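5. Recording a demonstration in the simulator

This section covers teleoperated recording in the Prandamby simulator with the Wellton hand controller. For kinesthetic teaching on the physical arm, see Section 6.

Before you start

Finish the controller pairing in Section 3. The status light in the session bar must be green. If it is amber, the controller is connected but not zeroed, and any demonstration you record will carry an offset.

5.1 Start a session

1. Open the Session menu and choose New demonstration.
2. Pick a task file. The task name is stored with every recording and cannot be edited later.
3. Enter your operator name.
4. Set the port to 3411 unless your administrator has given you another one.
5. Press Connect. The arm moves to its home pose.

Note: If the arm does not move within 45 seconds, close the session and start again. Do not press Connect a second time.

5.2 Check the wrist view

1. Press V until the wrist view fills the main window.
2. Squeeze the trigger fully, then let it go. The fingers should close and open with it.
3. Turn your wrist a little to each side. The view should turn the same way.

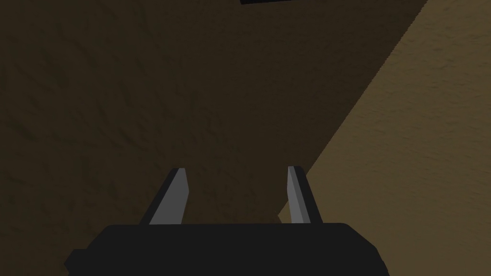 Zeroing the controller sets the pose that the simulator treats as neutral, and every motion you make is measured from it. Hold the controller the way you plan to hold it for the whole task, keep still, and press Zero. Then let the trigger out and look at the wrist view. The fingers should stand apart with nothing between them and their tips at close to the same height, with the light gray inner faces toward each other. If one tip sits clearly higher than the other, the gripper model has loaded with the wrong calibration file. Close the session, load the correct file from the Taheri folder, and zero again.

Shaded surfaces can look nearly flat in this view, and distance is hard to judge against them. Use a straight edge between a dark surface and a lit one as your reference when you move sideways.

5.3 Record

1. Move the gripper to your starting position and stop.
2. Press Record. A tone sounds.
3. Carry out the task at a steady pace. Short pauses are fine and are trimmed during export.
4. Return to a clear position above the work area.
5. Press Stop.
6. Mark the recording Keep or Discard. Unmarked recordings are not exported.

Caution: Do not release the clutch button while the gripper is holding something. The arm freezes but the trigger stays live - a loose finger will drop the part, and the drop becomes part of the demonstration.

Caution: If the same controller is also paired to a physical arm, set that arm to Hold before you press Record.

5.4 Review and export

1. Open the recording and play it back at half speed.
2. Look for sudden jumps in the gripper path. A jump usually means the controller lost tracking. Discard the recording and repeat it.
3. Select the recordings you want and press Export.

Files are written to the session folder with the task name and a running number. Error 147 means the folder is full or read-only. Free up space or change the folder under Settings, then export again. Recordings marked Keep are not lost when an export fails.

Section revised Sep 3, 2026 by Tahmineh Mahmoudi. Send corrections to Hooman Sharifi.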